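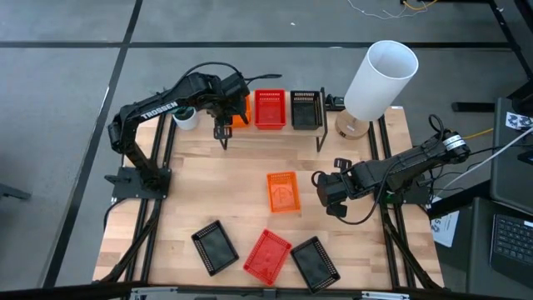

Slotted plastic baskets on the tabletop and on the low shelf behind it.

News > Books > Press Releases > Rusano Books

FOR IMMEDIATE RELEASE

My book about the junk drawer (and every other drawer) is out now from Rusano Books

GRUDCOMBE, 5 November 2021. Hi, I'm Gwawr Gronow, and I have written a book! It's called Where Does This Go? and it's a paperback about sorting out a normal house with normal people living in it. Rusano Books has it in stores and on its website starting today, and I'm writing my own press release because my editor, Reto Imhof, said the one he drafted made me sound like an accountant. (He was very nice about it. His draft had the word "solutions" in it four times.)

The book is 271 pages long and you don't have to read them in order. I wouldn't! Start with whichever room is making you cranky. For most people I've worked with that's the kitchen, though the hall closet gives it a run for its money, and I have met one garage in Dristdale that deserved a book of its own.

How I got here

I've been helping people organize their homes for nine years, first as a favor to my sister-in-law and then as an actual job with a sign on my car. I started out strict. I had labels, I had a label maker, I had a second label maker for when the first one ran out of tape. I'd leave a house looking like a catalog and come back a month later to find the batteries in with the birthday candles again, and everybody feeling guilty about it.

So I quit doing it that way. I began asking people where they went looking for a thing first, before they remembered where it was supposed to be. If you always look for the scissors next to the toaster, then the scissors live next to the toaster. Most of the book grew out of that one question, and chapter two is just me going through the answers people gave, room by room, with some arguments left in.

What's inside

There are 112 short projects, and plenty of them can be done while you wait for pasta water. A few take a weekend. One of them (the basement) took me and my husband most of October and I'd like it known that we are still married.

You'll also find a long chapter on paper, which I rewrote more than any other part. I used to tell people to scan everything. Then I noticed I had a computer full of files named "scan" and no idea where the car title was. The new version is a lot more forgiving, and there's a page at the end of it you can fill in and tape inside a cupboard door.

And there's a chapter on kids' stuff, with help from my friend Firdevs Keskin, who teaches kindergarten and has stronger feelings about puzzle pieces than anyone alive. She wrote the part about cleanup songs. I can't sing, so I can't vouch for it, but she swears by the one about the bus.

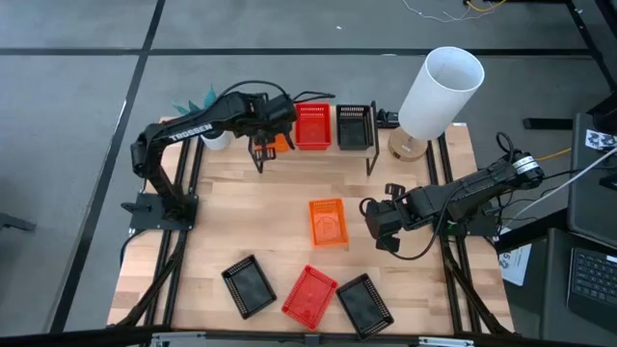
Chapter five is about containers, and it starts with me begging you to put your wallet away. Please don't go shopping first! Empty the cupboard, see what you really own, and live with it in grocery bags for a few days if you have to. When you do get around to buying, my advice is boring: plain plastic, open on top, holes in the sides so you can get a peek at what's in there, and no lids at all for anything you use every day. I'm also a big believer in color over labels. A red basket beside a black one, like the pair up on the wire shelf, can be told apart from clear across a room by a four-year-old or by a grown-up without her glasses on. Pick a color for each person or each kind of thing, stick with it, and buy one spare, because somebody is going to borrow one for the beach. I also have a rule about full baskets. Once one is full you either take something out or you admit you need to have a talk about it, and in my house that talk is usually about phone chargers.

Who it's for

Anybody with a door they shut when company comes over. I wrote it with busy families in mind, but some of my earliest readers were folks moving to a smaller place after a long time in a big one, and their notes changed the book a great deal. Cengiz Baysal read a whole draft while he was packing up his mother's apartment, and he wrote in the margin next to one of my cheerful paragraphs, "Not today, Gwawr." He was right. That paragraph is gone, and there's now a slower chapter near the end about going through somebody else's things, with permission to stop whenever you want.

If you're after white rooms with a single lemon in a bowl, I'm probably not your gal. I like a house where you can tell who lives there.

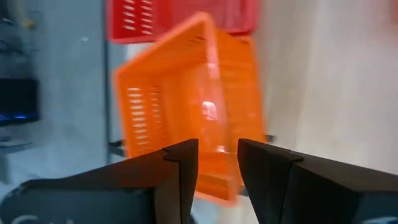

Come say hello

I'm doing three free events to go with the book. The first is at the Casado bookstore in Grudcombe, where I'll read a little and talk a lot. The second is an afternoon at the Dristdale public library, and the third is back at Casado, for a workshop where you bring one drawer from home. I mean it, pull the whole drawer out and carry it in! We'll tip everything onto the tables and sort it together, and there'll be coffee and a donation box for whatever you don't want to lug home. Last time I tried this a man found his own wedding invitation under a pile of takeout menus.

Casado will have 100 signed copies set aside for the first event. If you'd like my name and a message in one, ask at the counter ahead of time so my handwriting stays readable.

For reporters and bloggers

Review copies are ready to go, in print or as an e-book. I'm happy to do interviews by phone or video, and I'm very happy to come look at your desk and be honest about it. Short excerpts from the paper chapter and the kitchen chapter can be reprinted with a credit to the book and to Rusano Books.

Please send requests to Necati Ekinci in the publicity office at Rusano Books. He keeps my calendar and he's much faster at answering email than I am. Tell him which chapter you're interested in, and whether you want the print copy or the e-book.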